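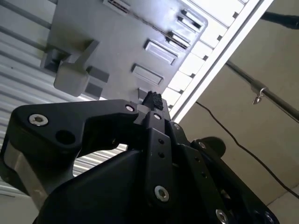
March, 6:30 a.m.
By Leanne Inskip

The Hollis town library will close its Teltness Road branch for 12 days next month while crews replace the boiler and repair the ceiling in the children's room.

Books due during the closure will be renewed automatically, and no late fees will be charged. Holds can be picked up at the main library on Istance Street, which will stay open 30 minutes later each evening until the work is done.

The branch lends 3,000 items a month. Branch manager Elżbieta Zawadzka said 200 of the most requested titles will be moved to the main library before the doors close.

"The large print shelf is going too," Zawadzka said. "People asked for that first."

The outdoor book drop will be locked. Story hour will meet at the Kukport Grange at 10 a.m.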